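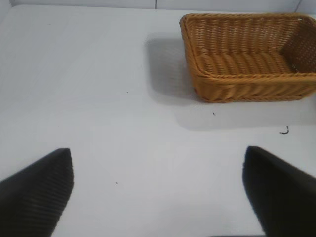 机器现在能做家务或车间里的杂活了吗？

一部分可以。物品种类固定、台面平整、目标容器位置变化不大时，现有机械臂能够把收纳、摆放这类单步工作做到可用的程度；工作一旦由几步连成，或者需要处理软物、碎屑和临时出现的障碍，目前仍然离不开人在旁边照看。

2024年8月19日
Kelmendi 操作研究组

4 桌面收纳：任务、结果与讨论

4.1 为什么选收纳

家务和车间杂活之间的差别，常常没有名称上那么大。把桌上的东西放进筐里，在家里叫收拾，在车间叫归料，对机械臂来说都是一次抓取、一次搬运和一次释放。本节讨论的就是这一类动作。前一节介绍的分拣和擦拭任务各有专门的末端工具，结果不宜与这里直接比较。

我们选择收纳，首先考虑的是它的完成标准容易判断。物品在容器里，容器没有翻倒，也没有被推离工作区，任务便算完成。擦桌子很难有这样清楚的标准，叠衣服更难，不同的评判者对“叠好”的理解相差很大。在前期试评中，两位评判者对收纳结果的判断几乎没有分歧，对叠放结果则经常需要重新看录像。

其次，收纳在两种场合都真实存在。合作方 Zeswood 是一家小型木制品工坊，每个工位旁都有一个装零碎物的筐，下班前由当班的人把台面上的小件放回去。这件事花的时间不长，但每天都有，而且总是落在最累的时候。工坊提出的要求也很朴素：东西进筐，筐别倒，别碰坏旁边的活。家里的情形类似，只是物品更杂，软的东西更多。

我们没有把“整间屋子收拾干净”列为目标。这种说法在宣传材料里常见，拆开以后往往包含几十种互不相同的动作，其中任何一种的失败都会拖住整个流程。先把一种动作在一张桌子上测清楚，得到的结论虽然窄，至少可以重复。

4.2 任务设置

工作区为一张白色台面，后方是浅色墙面。容器采用敞口的长方形编织筐，筐沿比筐壁厚，表面有明显的编织纹理。选这种筐而不选塑料料盒，是 Zeswood 的意见，他们工位上用的就是类似的东西。编织筐给机械臂带来的麻烦比料盒多：重量轻，一碰就走；筐沿粗而圆，指尖蹭上去容易带着筐一起动；内壁纹理密，深度估计在筐内经常出现空洞。

物品分为硬件和软件两类，后者指布类和填充类物品，与程序无关。为避免混淆，下文一律写作“硬物”和“软物”。硬物包括木块、线轴和短圆棒，软物包括擦布、手套和小号填充玩具。每次试验只处理一件物品，由操作人员按事先生成的位置表摆放。筐的位置也按表变化，有时靠近墙，有时靠近台面中部，朝向允许小幅转动。

机械臂末端为平行两指夹爪，指尖为黑色，逐渐收窄。手腕处装有一个小型相机，工作区旁另有固定视角。控制策略由示教数据训练得到，示教采集与策略推理都使用 Cultano 控制栈，动作输出频率为 30 Hz。除急停以外，试验过程中操作人员不介入。物品掉出工作区、机械臂长时间停滞或筐被推翻，均记为失败并终止该次试验。

照明保持实验室日常状态，没有加遮光罩，也没有特意消除影子。我们在早期版本中用过柔光箱，结果明显更好，但搬到 Zeswood 的工位上就不成立了，那里白天有窗光，傍晚换成顶灯，同一件物品的影子会从一侧移到另一侧。因此后来的全部试验都在普通灯光下进行。

台面清洁同样按日常状态处理。试验之间只移走妨碍摆放的物品，细小碎屑不做清理。工坊的台面上总有木屑，家里的桌上总有线头和面包渣，一张每次都擦得干干净净的桌子会让结果偏乐观。碎屑的位置没有记录，它们不属于任务物品，也不计入完成标准。

4.3 总体结果

正式试验共 100 次，硬物与软物交替进行，顺序随机。其中 28 次失败，其余按 4.2 的标准判为完成。失败中有 14 次发生在抓取阶段，另外的失败分布在搬运、释放和释放后的撤离动作中。

硬物的表现稳定。木块和线轴在大多数位置都能一次抓起，策略对朝向的变化也有一定适应能力。短圆棒稍差，夹爪从侧面接近时偶尔会把它推着滚动，随后策略会跟着物品走一段距离，再重新对准。跟随行为在示教数据里出现过，操作人员在示教时碰到圆棒滚动，也是这样追过去的。策略学到了追，但没有学会什么时候应当停下来，有几次它一直追到台面边缘。

软物的情况比较复杂。擦布平铺时很难夹住，指尖需要压到台面再合拢，压得太轻夹不到，压得太重则触发力限保护。填充玩具反而容易，它有高度，两指从上方落下后总能夹住一部分。问题出在放进筐以后：软物会贴着指面，夹爪张开时它不一定立刻脱落。人手遇到这种情形会抖一下手腕，示教数据中也有少量类似动作，策略偶尔能复现，时机却不准。

把任务完成与任务做得好区分开来是有必要的。一只手套搭在筐沿上，大半在筐内，小半垂在外面，按我们的标准算作完成，Zeswood 的人看了录像后说这不算收好。我们保留了原来的标准，同时在附录中列出了此类边界情形，供以后制定更严格的标准时参考。

4.4 释放与撤离

释放是本任务中最容易被低估的一步。文献中大量工作集中在抓取上，对放下的讨论很少，似乎东西到了目标上方，张开手指便结束了。在编织筐上，这一步至少包含三个判断：指尖是否已经越过筐沿，物品底部离筐底还有多远，张开以后向哪个方向退出才不会碰到筐。

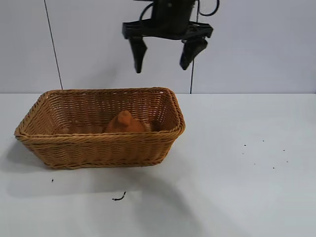

图1 编织筐上方的两指夹爪，手指张开；筐内可见一件橙棕色物品。

夹爪张开时两指向外分开，占用的宽度比闭合时大得多。在筐的长边方向上空间充裕，在短边方向上则比较紧张。若策略选择沿短边张开，外侧的手指可能顶住筐壁，物品还没有落下，筐已经开始移动。我们在示教时没有对张开方向做统一要求，几位操作人员的习惯又不一样，有人总是先转手腕，有人保持原来的朝向不变。策略最后表现出的行为介于两者之间，有时转到一半就张开。

为了检查这是不是数据混杂造成的，我们用单一操作人员的示教重新训练了一个策略，其余条件不变。新策略的张开方向一致了，半途张开的现象基本消失，但它在筐靠近墙面时表现变差，原因是那位操作人员很少把筐摆在那一侧。数据的一致性和覆盖面在这里互相牵制。较合理的做法可能是为示教制定简单的规则，例如规定张开方向一律沿长边，其他方面不做限制。这一方案尚未完成测试。

撤离动作的失败有一个共同特点，就是发生在任务看起来已经结束的时候。物品进了筐，夹爪开始上升，一侧指尖钩住筐沿的编织部分，筐随之抬起，然后落下。有时筐落回原处，有时侧翻，里面的东西滚出来。对策略来说，上升段在示教数据中最单调，几乎全是匀速的直线，所以它学到的也是一条对接触毫无反应的直线。我们后来在撤离段加了一个简单的力检测，读数超过阈值便停下，向下退一小段再重新上升。这个规则是人工写的，与学习无关，效果却比增加示教数据来得直接。

在车间里，这类人工规则很受欢迎。Zeswood 的工位负责方更关心出错时机器会怎么做，对成功时的动作是否流畅不太在意。他们要求在任何不确定的情况下先停住。我们按此要求调低了阈值，代价是正常试验中也出现了一些不必要的停顿。停顿本身不计为失败，但会延长单次时间，家庭用户大概不会喜欢。

4.5 手腕视角的作用与局限

策略同时接收手腕相机和固定相机的画面。消融试验中，去掉手腕相机后抓取质量下降最为明显，特别是薄的、贴着台面的物品；去掉固定相机后，搬运阶段的问题增多，夹爪经常找不到筐的方向，需要来回摆动。两种视角各有分工，这一点与多数已有报告一致。

手腕相机的优势在于它始终看得到指尖附近的区域，夹爪与物品的相对位置在画面中变化连续，有利于细调。它的短处也由此而来。指尖离镜头很近，经常处于焦外，又占去画面下方相当一部分面积。手腕快速移动时，整个画面会变得模糊，台面上的小东西在这些画面中几乎没有可用的信息。我们曾尝试在训练时剔除模糊画面，结果策略在快速移动后的第一个判断变得不可靠，它从未在训练中见过这样的输入，反应十分迟疑。把模糊画面保留下来，表现反而恢复正常。

颜色是另一个需要注意的因素。手腕相机的自动白平衡会随画面内容改变，同一张白色台面在不同时刻可能偏灰，也可能偏蓝。固定白平衡可以减轻这一现象，但相机型号较旧，锁定以后在傍晚的灯光下又会整体偏黄。最终我们没有锁定白平衡，改为在训练中加入颜色扰动。Jamico 桌面任务集采用了相似的扰动范围，我们直接沿用了它的设置，没有再做调整。

影子的影响小于预期。筐在台面上投下的影子边缘柔和，策略偶尔会在影子附近放慢速度，但没有出现把影子当作物品去抓的情况。夹爪自身的影子更麻烦一些，它随机械臂移动，在固定相机中有时恰好盖过物品。深色软物被盖住后对比度很低，抓取位置会偏向物品的亮侧。对浅色物品则看不到这种偏移。

碎屑方面，我们关心的是策略会不会误抓。在全部试验中，夹爪没有对细小的黑点做出任何反应，这对收纳任务是好事，对清洁任务则说明另一个问题：现有分辨率下，策略很可能根本没有利用这些信息。若要让同一套系统在收纳之后接着清理台面，手腕相机的分辨率和焦距都需要重新考虑。较大的碎片，例如弯曲的细丝，处在一个模糊的地带。它大到足以被看见，又小到夹不稳，是应当收进筐里，还是应当当作垃圾处理，取决于使用者的习惯。我们没有在任务定义中规定，策略自然也无从学起。

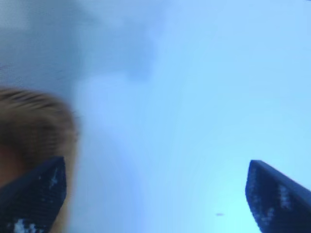

4.6 与人工操作的对照

为了给上述结果一个参照，我们请操作人员以遥操作方式完成同样的任务，使用相同的夹爪和相同的相机画面，不允许直接观看台面。这样得到的对照比直接用手收拾更公平，它把硬件的限制也加在了人身上。

遥操作的失败少于自主策略，但并未消失。失败的类型也很有参考价值：人在遥操作时同样会钩住筐沿，同样难以夹起平铺的擦布。由此可以判断，一部分困难来自夹爪的形状和视角，换一个更好的策略未必能解决。人与策略的差别主要在出错之后。操作人员发现筐被带动，会马上停手，把筐轻轻推回去，再继续；自主策略没有“把筐推回去”这个动作，它只会在新的筐位上重新开始，或者停在原地。

单次时间上，遥操作与自主策略相近，二者都比直接用手慢得多。Zeswood 的人对此并不在意。他们的设想是让机器在下班以后慢慢收拾，只要早上开工前做完即可。照这个设想，速度的重要性下降，无人看管时的可靠性变成首要问题，而我们的试验全程有人在旁，急停按钮就在手边，对无人看管的情形不能提供直接证据。

家庭环境中的要求又不相同。家里有人走动，物品可能在机械臂接近时被拿走，筐也可能被挪到别处。本节的试验没有包含这些变化。我们做过几次非正式的尝试，在抓取途中移动筐，策略多数时候能够跟上，有时会朝筐原来的位置走完全程，然后在空处张开手指。次数太少，不足以列入结果。

4.7 适用范围

上述结果可以支持一个有限的判断：在单张台面、单件物品、单个敞口容器的条件下，两指夹爪配合示教学习得到的策略，能够承担大部分收纳动作，前提是旁边有人处理剩余情形。对于硬物，这个前提可以适当放宽；对于平铺的布类，我们不建议使用目前的配置。

有几个方面限制了结果的推广。所有试验使用的是同一张台面和同一类编织筐，换成深色桌面或者透明容器以后的表现没有测过。物品每次只有一件，没有堆叠，也没有互相遮挡，而真实的工位上小件往往挤在一起。筐内是否已有物品按位置表安排，多数试验从空筐开始，筐接近装满时释放高度需要改变，示教数据中这类情形不多。

维护工作也应计入成本。试验期间指尖表面的磨损使夹持变滑，清洁后有所恢复，之后又逐渐变差。手腕相机的线缆在反复转动中松动过一次，画面中断，当日的数据全部作废，试验在重新标定后补做。对实验室来说，这些是常规事务；对一个只有几张工作台的工坊来说，谁来做标定、多久做一次，是在购买设备之前就要谈清楚的事。

Zeswood 目前同意在一个工位上继续试用，范围只包括木块和线轴。擦布和手套仍由当班人员放回筐里。下一阶段的试验定于一月开始，届时将采用统一的张开方向示教规则，并把筐的初始状态分为空筐、半满和接近装满分别记录。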